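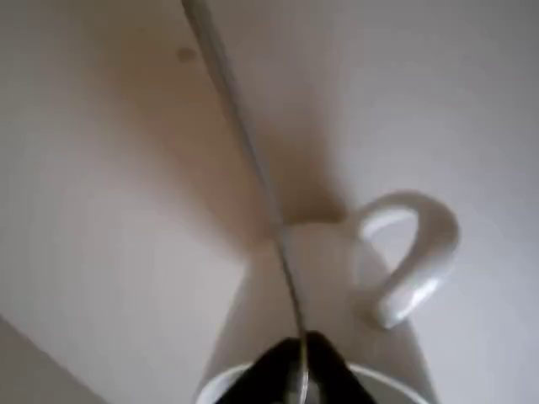 The Trial Period

The Skurnitz came to Purbridge in two boxes, and Pravesh Khumalo signed for both of them. The driver wanted to know if it was a treadmill. Pravesh said it was an arm, and the driver looked at him and went back to the van.

He had 30 days. After that the firm would either send an invoice or send the driver again. In return for the loan he was to write a review for the newsletter of the Gunville Housing Trust, which had 10 flats for people who had trouble with their hands and was thinking of buying one for each kitchen. Pravesh had worked for the Trust until his own hands went. They had asked him because he was careful and because he would be free in the daytime.

He read the manual at the table with a ruler under each line. The arm clamped to the worktop. It had a black gripper with two fingers, a small screen and a voice you could turn off. He turned it off. Then he put it through the list the Trust had given him.

On the first day it picked up a spoon and put it down. On the second it picked up an egg and put it down, and the egg was fine. He wrote "egg, fine" in his notebook. It took him longer to write the words than it had taken the arm to move the egg.

His sister rang in the evening.

"Does it make tea?" she said.

"It isn't meant to make tea. It's meant to help."

"Help with what?"

"Lids. Taps. Stirring."

"You can stir."

"Not every day," he said.

She asked if he was eating, and he said he was, and she told him about her neighbour's fence until it was time for the news.

By the end of the first week he had filled three pages. The arm was good at lids. It was slow at taps, and it would stop if his sleeve came near it, then wait for him to press the green button again. He pressed the green button a great many times. He put that in the review. He also put in that the clamp marked the worktop, and that the lead was too short to reach the socket by the window, so the kettle had to be moved.

The kettle had been by the window since his wife put it there. Her name had been Ngcobo before it was Khumalo, and she had gone on using it at work, and some of the post still came for Mrs Ngcobo. She had liked to look out while the water boiled. He moved the kettle to the other side of the bread bin and for several mornings he walked to the window first and stood there with an empty cup.

In the second week he tried things that were not on the list. He had it hold the needle while he threaded it, and that took 2 goes. He had it hold a photograph flat while he glued the corner. He had it turn the pages of a library book, which it did badly, three or four at a time, and he wrote that down as well, with the title of the book.

The Trust's secretary came to see it working. She kept her coat on. Pravesh showed her the lids and the stirring, and then the egg, since people seemed to like the egg.

"And would you say it gives you your independence back?" she asked. She had a form.

He thought about it. "It gives me jam," he said.

She wrote something that was longer than that.

"Are there any drawbacks?"

"The lead."

"Apart from the lead."

"You have to tell it everything," he said. "It doesn't know you've had a bad night. You have to ask for the lid, and then you have to ask for the spoon. I don't mind asking. Some of them will mind."

She turned the form over to see if there was room on the back.

He finished the review on 2022-04-24, typing with one finger. He gave the lids full marks. He gave the taps 3 out of five and the pages one. Under "Would you recommend this product?" he put yes, for the lids, to anyone who lived alone, if the firm would supply a longer lead. He read it through and took out "to anyone who lived alone". Then he put it back in.

The Trust printed it without the part about the book.

On the last day of the loan an email came from the firm asking whether he wished to keep the unit at the reviewer's price. It was still more than he had paid for his car. He got out the boxes and found the grey foam that went round the gripper. He read the page on packing, with the ruler. The first step was to lower the arm to its rest position and switch it off at the wall.

He made himself a drink before he started. The arm did the lid of the jar and he pressed the green button and it did the stirring. His sister rang while it was going round.

"What's that noise?" she said.

"Tea," said Pravesh.

"I thought it was going back today."

"The driver hasn't been yet," he said, and he carried the phone over to the window and asked her about the fence.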